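# Why does string get stronger when you braid it?

Grab one strand of sewing cotton and give it a good yank. Snap! Now grab a rope off a boat and try that. No chance, and you'll hurt your hands. But here's the weird bit: the rope is made of skinny little fibres too, and plenty of them are thinner than your hair.

I got hooked on this when I was nine, at a holiday workshop in Brosilden. The lady running it, Darcy Goodwin, handed me a fluffy lump of wool and told me to pull it apart. Easy! Then she had me pull a bit out and twist it between my fingers, round and round, and pull again. This time it held. I was so impressed I took the fluff home in my pocket (Mum found it in the washing machine).

So what's going on? When you twist fibres, they get squeezed against each other. Squeezed things rub, and that rubbing is called friction. It's the same stuff that stops your sneakers sliding on the footpath. Each fibre grips its neighbours, so when you pull on one you're really pulling on the whole gang.

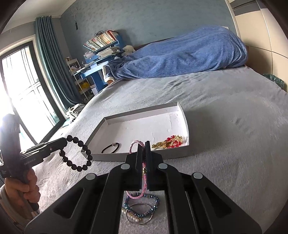 Twisting has one annoying problem, though. Twisted string wants to untwist! Let go of the end and it spins back the other way. Braiding gets around that by crossing the strands over and under each other, left then right, so they keep each other in place. You'll find it in hair, in shoelaces, and in bracelets like the pink one up there, with its little gold-coloured bit on the cord. Some braids use three strands and big ropes can use loads more.

Want to test it? Cut some wool into pieces 40 centimetres long. Leave one plain and braid three others together, with a knot at each end. Hang a small bucket off the plain one and add marbles until it snaps, then try the braid. Put a cushion underneath, and keep your toes out of the way!

Before you start, write down your guess. Will three strands hold three times as much, or a different amount? My first guess was miles off.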